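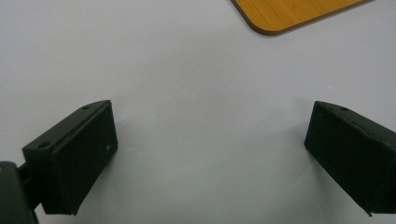

Nanura group minutes, November

I took notes again, so blame me for the typos! We're up to 2262 demos with the handheld gripper. The policy trained on the Clovitz split got 71 board pickups out of 100, and the old one got 61 - pretty happy with that. Most misses were on the approach, fingers too low.

Agreed: 30 more demos starting far from the board, then retrain. Flustemeck comparison waits until after that. Next meeting at 2 pm.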